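きゅうりの置き場所

著者：Zokik

紙袋の底からきゅうりが出てきたのは、引っ越して二か月たった三月の夕方だった。おもちゃのきゅうりである。つやのある緑色で、片手で握れる。娘が小さいころに遊んでいたもので、とっくに手放したと思っていた。

袋には「クラチウン」と片仮名で書いてあった。私の字ではない。駅の裏にあった輸入雑貨の店がCrăciunという名前で、夫はあそこの紙袋を何にでも使った。読み方を店の人に教わって、忘れないように袋に書いたのだろう。その店でおもちゃの野菜を買ったのも夫だった。値段は3592円で、私は高いと言った。夫は、皿もついているから高くないと言った。レシートは袋の内側に貼りついたまま残っていた。

娘に電話をした。

「きゅうりが出てきたけど」

「本物の?」

「おもちゃの」

「ああ、ハステネロの」

娘はすぐにそう言った。私のほうは思い出すのに少し時間がかかった。Hasteneroは娘が開いていた食堂の名前である。どこから取ってきた言葉なのか、当時も聞いたが教えてもらえなかった。食堂は居間の低い机の上にあり、朝の八時に開いて、娘が飽きると閉まった。料理はきゅうりかりんごで、どちらを頼んでも100円だった。おつりは出なかった。

「まだ使うなら送るけど」

「送られても困るな。りんごは?」

袋をもう一度さぐったが、りんごはなかった。ないと言うと、娘は「じゃあ開店できないね」と言って、そのあと仕事の話を少しして電話を切った。

私はきゅうりを流しで洗い、布巾で拭いて、食器棚の端に置いた。置いてみると転がった。小鉢に入れてみたが、両端がつかえて斜めになる。箸置きの横に寝かせると、今度は箸を取るたびに手が当たった。結局その晩は冷蔵庫の上に置いた。

食堂のころも、きゅうりの置き場所でよくもめた。りんごは器に入る。きゅうりは入らない。夫は、入らないものは皿にのせればいいと言い、娘は皿はお客さんのだから駄目だと言った。夫が切ってしまおうかと冗談を言うと、娘は本気で怒り、食堂はその日の午後いっぱい休みになった。私は台所で本物のきゅうりを切っていて、その音が娘に聞こえないように、まな板の下に布巾を敷いた。

次の週、残りの段ボールを開けた。引っ越し屋の番号札がついたままの箱で、178番とあった。うちの荷物にそんなに数があるわけではなく、倉庫の通し番号だそうだ。中は冬の毛布で、毛布の間からりんごが出てきた。小さくて赤い。割れないように包んだというより、毛布をたたんだときに巻きこんだのだと思う。へたのところに糸くずがついていたので、指で取った。

もうひとつ、毛布の下に浅い丸い器があった。これはおもちゃではなく、夫が会社の近くのJultleyという食器の店で買ってきたものだ。煮物を盛るには浅く、しょうゆを入れるには大きい。使い道がないうちに娘が食堂に持っていき、そのまま返ってこなかった。私はりんごを入れてみた。よく収まった。きゅうりを冷蔵庫の上から下ろしてきて、一緒に入れてみた。やはり入らなかった。

夫がいれば何か言っただろうと思ったが、何を言ったかは思いつかなかった。三年もたつと、口ぶりは覚えていても中身のほうが出てこない。私は器を食卓に置き、きゅうりをその手前に寝かせて、向かいの椅子でお茶を飲んだ。お茶がなくなっても、すぐには立たなかった。

四月に入って、娘が泊まりに来た。玄関で靴を脱ぎながら、りんごが見つかったかと聞いた。見つかったと言うと、鞄を置く前に食卓のところへ行った。

「小さい」

「小さいよ」

「もっと大きかった気がする」

娘はりんごを手のひらにのせて、しばらく見ていた。それからきゅうりを持ち、重さをはかるように上下に動かした。

「店長は?」

店長というのは、オレンジ色のぬいぐるみのことだ。とかげのような姿をした、機嫌の悪そうな顔の子で、食堂ではいつも奥に立っていた。娘は料理人で、店長ではなかった。なぜ自分が店長にならないのかと夫が聞くと、店長は怒る人だから嫌だと娘は答えた。

「店長はわからない。箱はもう全部開けたけど」

「そう」

娘はそれきり何も言わず、鞄を奥の部屋に運んだ。夕飯は娘の好きな肉じゃがにした。食後に娘が皿を洗い、私が拭いた。拭いた皿を棚に戻すとき、娘がうしろから、洗面所の上の棚は見たのかと聞いた。見ていなかった。そこには前の家から持ってきたタオルを、袋のまま押しこんであった。

踏み台を出して、娘がのぼった。タオルの袋を下ろすと、奥から店長が出てきた。背中に少し折りじわがついていたが、ほかはそのままだった。娘は踏み台の上で店長の顔を見て、「やっぱり怒ってる」と言った。

翌朝、私が起きると娘はもう食卓にいた。時計は八時を少し過ぎていた。器も店長も出してあって、奥のほうには娘が自分で選んだ薄い緑の皿もあった。私は椅子に座った。

「やってるの?」

「やってますよ」

「きゅうりをください」

「230円になります」

「100円じゃなかった?」

「値上げしました」

私は財布を取ってきた。小銭が足りなかったので、300円を出した。娘は受け取って、自分のポケットに入れた。やはりおつりは出なかった。娘はきゅうりを私の前に置き、私は食べるまねをした。三十を過ぎた娘と六十を過ぎた母親がすることではないかもしれないが、窓も閉まっていたし、どこからも苦情は来なかった。

昼前に娘は帰った。帰りぎわ、片づけないでおいてと言うので、片づけなかった。夕方になって、自分の食事をする場所がないことに気づき、その日は台所で立ったまま食べた。
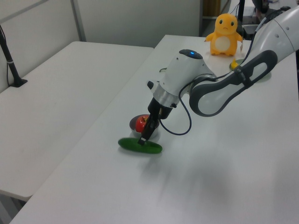
食堂の並べ方には決まりがある、と娘はあとで電話で言った。料理人が手を伸ばす場所と、店長の立つ場所が近すぎてはいけないのだそうだ。りんごは縁が灰色がかった茶色の浅い器の中、きゅうりはその手前にじかに寝かせる。店長は奥で、短い両腕を上げ、クリーム色のおなかを見せ、口をへの字にして立っている。薄い緑の皿はその横で、左の縁に小さな黄色いものがある。これは何かと聞くと、娘はデザートだと言った。昔の品書きにデザートはなかった。きゅうりを皿にのせてはいけないのかと、私は夫の代わりに聞いてみた。皿はお客さんのだから、と娘は答えた。それで私は、次に来るときは自分の箸を持ってくるように言い、娘は朝の八時に開けるからと言って電話を切った。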